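We use cookies to remember your preferences and to count visits. Accept all | Manage settings

January 23, 2020
By Vega Goicoechea and Saeed Yazdani

4. Making the bed: what people do with the pillows while they change the sheets

4.1 Where the linen goes in the meantime

When we first planned the interviews we gave bed-making a single question near the end, somewhere after the dishes and the recycling, and we expected short answers. We were quite wrong about that. People had a great deal to say about their beds, and they said it with a fondness (and now and then a crossness) that we hadn't met when we asked about any other chore. Of the 174 households that took part, almost all were able to tell us straight away how they liked the bottom sheet to sit, who had taught them, and which member of the family could not be trusted with the corners.

We have kept the word "sheet" for the bottom sheet throughout this section and we say "top sheet" when we mean the other one. Readers who grew up with doonas and no top sheet at all may find this fussy, and several of our participants did too. One woman told Montserrat Villalobos, who carried out most of the Prilside interviews, that she hadn't owned a top sheet since she left her mother's house and had never once missed it. Her neighbour two doors along ironed hers.

The part of the job that interested us most was the middle of it, when the old linen is off, the fresh sheet is on or nearly on, and everything else has to be somewhere. In the diaries this stretch takes up very little room. People write "changed the bed" and go on to the shopping. But when we asked them to slow down and tell us where the pillows were while they did it, they laughed, thought for a bit, and then gave us answers so particular that we ended up coding them separately. The floor was the commonest place in Prilside. In Barroso, where the bedrooms in our group were smaller and a chair was often within reach, the chair won easily. A good number of people in both towns simply left the pillows on the mattress and worked around them, shifting them from one side to the other as they went, and these were very often the same people who told us they made the bed alone.

Julián Quintana has suggested to us that this last group is tidying in a different order from the rest, and we think he is right. For them the pillow is dressed on the bed, with the mattress doing the work of a table. The case is shaken out, laid flat, and the pillow fed into it from the open end, all without anything being lifted much above the waist. Participants with sore shoulders described this way of doing it more often than the others, although we had only nine people who mentioned sore shoulders and we wouldn't want to lean on them too heavily.

4.2 Colour and the plain sheet

A second thing came up so often that we added a prompt for it halfway through the work. White or cream sheets were widely kept as the household's "ordinary" ones, with the colour left to the smaller pieces, and blue was the colour we heard named most.

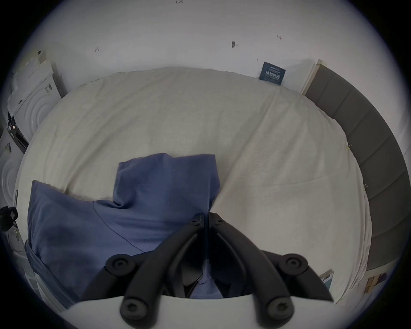 Figure 1. Off-white sheet with a blue pillow and a rumpled piece of cloth in the same blue.

Several people explained that a plain sheet goes with whatever comes out of the cupboard, so a lost or stained pillowcase doesn't spoil a set. Others put it down to the wash — whites in together, coloured things in with the shirts — and one man in Barroso said, very patiently, that it was simply what the shop had. We are grateful to him, as he sent us back to our notes on buying, where price and stock turned out to matter far more than we had allowed for.

Creases divided people more sharply. The household diaries hold 3,070 separate entries, and 160 of them mention smoothing, flattening or straightening a sheet that was already on the bed. Some of our participants couldn't leave the room until they had run a hand over it. Others held that a sheet is going to be slept on and will look after itself, and we found both opinions under one roof more often than you might expect. Lorraine Whitlock, who read the diaries alongside us, noticed that the smoothers were also inclined to write down the side of the bed nearest the wall as a nuisance, with the cloth gathering there and no room for an arm to get down and pull it straight. We return to walls, and to the question of pulling the bed out, in section 5.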